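Orkton chapel shuts for roof work, back in August

Jul 3, 2018

The old seamen's chapel on the point at Orkton closes to visitors from this morning. Roof work. Scaffolding is up on the north side already and the path from the harbour steps is fenced off at the top bend, so anyone walking up will have to turn round there and come back the same way.

Works should last until the middle of August, weather allowing. Builders are Thorlacius, the same firm that did the bell wall. They have 1000 slates to take down, clean and put back, and 17 rotten boards underneath to swap. More may turn up once the slates are off, so the date could move.

Ásdís Kárason, who looks after the building for the parish, said the leak over the side altar had got much worse since the winter. "We had buckets out on the floor during services. It couldnt wait another year."

The painted ship panels have been taken down and stored in the school hall. They are not on show. The model boats hanging from the beams stay where they are, wrapped up. The stone font is boxed in.

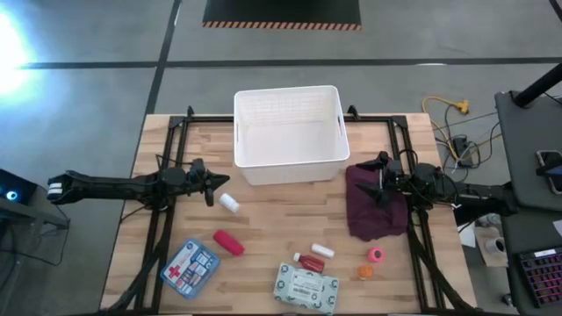
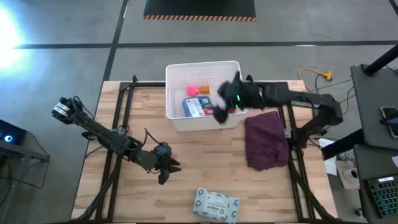 Two views of the wooden tabletop and the pair of black arms.

Evening services move to the lower church by the fish market, same times as before. Weddings already booked for July go there too - couples have been written to. If you have not had a letter, ring the parish office before noon.

The view terrace behind the chapel is open, but only from the road side. Parking up there is very tight and the bus does not go past the cemetary gate. Best to leave the car at the harbour and take the road on foot. Good shoes. No shade for most of it.

Entry to the bell wall costs 4 euros as usual, pay at the kiosk. The kiosk is also selling the new booklet on the chapel's history, with old photographs of the point and a fold-out plan of the building. Only 100 printed so far. All the money goes to the roof.

The lamp in the west window, lit every night for boats coming in, will be off while the scaffolding is up. Harbour office has been told. A temporary light is going on the terrace rail instead, on from dusk.

The August procession goes ahead, starting from the lower church this year and ending at the terrace. Route map to follow.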